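Does a tennis ball need its fuzz? Felt wear and bounce in club balls

Project report, second year Sports Materials module
Supervisor: Beverley Clegg

Why we chose this

Our club gets through a lot of balls, and the coaches have firm views on when one is finished. Most of those views are about the felt. If it looks bald, it goes in the dog bucket. If it still looks fluffy, it stays in the basket. We wanted to know whether looks are any guide to how a ball plays, and we started out doubting it.

The packaging didn't help much. Joltero say their felt "keeps its life for longer" and Grurnik promise a "lasting bounce". Neither says longer than what. We wrote to both and had one reply, which was a discount code.

What we did

We used 14 balls, a mix of Joltero and Grurnik, all from the club basket and all of unknown age. That last point is a real weakness and we come back to it. Each ball was given a felt score by two of us, working separately, going by how raised the fibres were and how clearly the seam stood out from the felt. Then each was dropped from head height next to a wall chart, and the rebound was read off slowed-down phone video.

The scoring was harder than it sounds. We did it on a plain pale table, turning each ball by hand, and the light made more difference than we had allowed for. The same felt can look a strong yellow where the light falls on it and a duller green where the ball curves away. On several balls our two scores only agreed after we had turned them round and started again.

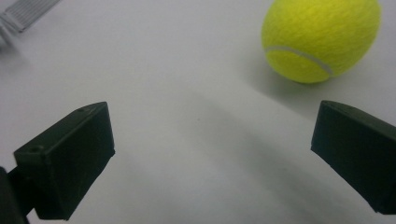
What we found

There was a link between felt score and rebound, but a weak one. The two baldest balls were among the poorest bouncers, as any coach would have told us. In the middle of the range the scores told us next to nothing. One ball we had both marked as nearly new had the lowest rebound of the lot. Another that looked fit for the dog came out near the top.

Grurnik balls did slightly better than Joltero on average. We don't think this should be taken seriously. There were only 9 Grurnik balls, we don't know how long any of them had been in use, and a different handful from the same basket could easily have turned it round.

Problems

The wall chart was read by eye. The floor of the sports hall isn't level near the fire door, and we only noticed after the first few drops, so those were done again. We never measured the pressure inside the balls, and pressure is probably what we should have been looking at from the beginning. Beverley Clegg said as much when we handed in our plan in November. We kept to the felt as it was something we could score without buying equipment.

What we would say to the club

Throwing balls out on looks alone probably wastes some good ones and keeps some dead ones. A drop test against a mark on the wall takes a few seconds. We would want to repeat the work with new balls, dated on the day the tin is opened, before telling anyone which make to buy.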